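November 11, 2020

Budget again. The form wants a single figure for "automation, misc." by the end of the week, and last time I put down a number I could defend it came back with a question mark next to it, so this time I'm writing the reasoning here first and copying out whatever survives.

What we have: one pair of hand-held grippers in daily use, and an arm quote from Droltberg that expires in March. Pridex also quoted. Theirs is cheaper until you reach page 2, where the controller is listed as optional. I rang to ask what the arm does without the controller. Long pause.

Wish list as it stands:
Second pair of grippers, same model. Spare pads with them.
3 foam boards. Corey wants nicer ones. Corey can have the same ones.
Cable management, any. I've asked for this every year and every year it becomes a kettle or similar.
Arm, Droltberg, delivery 18 weeks from order if you believe the email.

The grippers are the easy case. When one side is off for repair the other is no use for two-handed tasks, and everybody finds paperwork to do. A second pair costs less than a month of that. The arm is harder. Etelka thinks we should buy it now and work out the mounting later. I've seen how we do later.

Consumables: put down roughly 1000 and don't itemise. Itemising is how we lost the tape.

Worked on the stand and brush-or-spatula task after lunch, trying to decide if the hooks are worth keeping in the set or if we should spend on simpler props. 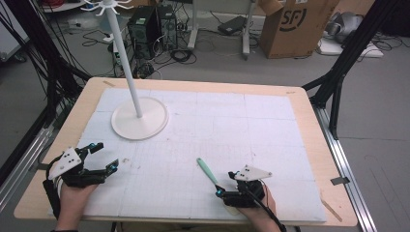

Bujar read the list over lunch and thinks I have it the wrong way round: if the arm isn't on the form this year it won't be on next year's either, and the second pair could come out of repairs, where there's money left and no one looking. He'd also drop Pridex from the comparison altogether, as keeping them in only makes Droltberg look reasonable.

Fair on the repairs line. Have asked Harish if it can be used that way. Pridex stays, the form needs two quotes.

To do: chase Maihi for a price on pads, get the Droltberg expiry in writing, find last year's form.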